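Freeing up space on an old laptop, workshop edition

Ours is a Prerno, bought second hand, lives on the bench in the shed. Started whinging about low disk space in the middle of printing a cut list. 382 MB left. Here's what I did, in the order I'd do it again.

Empty the recycle bin first. Sounds silly. Mine had 13 GB in it, mostly phone videos I'd binned and forgotten.

Downloads folder next. Sort by size, biggest on top. Old installers can go, you can always get them again. Manuals I keep, but move them into a folder called Manuals so they don't get caught up in the next clean out.

Then the built in cleanup. Type "disk cleanup" in the start menu, pick the C drive, let it have a think. Click the button for system files aswell, it runs a second time and finds the old update leftovers. Tick temporary files, thumbnails, update cleanup. Have a look before you tick Downloads, on some versions it's in that list and it will wipe the lot.

Slow on an old machine. Go and put the kettle on.

Programs after that. Settings, Apps, sort by size. I had 3 photo editors and only use one. Uninstall properly from there, don't just delete the folder in Program Files, leaves bits everywhere. Restart when it asks.

Browser cache. Ctrl+Shift+Delete, untick passwords, untick autofill, leave cached images ticked. Do each browser seperately if you've got more than one.
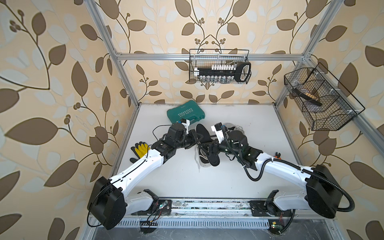 Photos were the big one for me. 163 folders, half of them doubles. Copied the whole lot to an external drive, opened a few off the drive to make sure they'd copied, then deleted from the laptop. Label the drive with a paint pen, masking tape falls off in the heat.

If you've got cloud storage, right click the folder and pick "free up space". Files still show up but they're not sitting on the disk. No good if the wifi doesn't reach your shed. Mine just makes it with the door open.

Last thing, turn on Storage Sense and set it to monthly. Leave the Downloads setting on Never.

Don't bother with the free cleaner programs that pop up in ads. Tried one years ago, spent a whole arvo getting rid of it.

Will do the old desktop in December if I get to it. Same steps, more dust.

Recent tips
Cleaning a sticky keyboard without wrecking it
Sorting screws, jars or drawers?
Yeoman bench vice, getting the jaws square again
Descaling the Girunetti coffee pot
Molent shelf brackets, which plugs for brick
Getting silicone off tiles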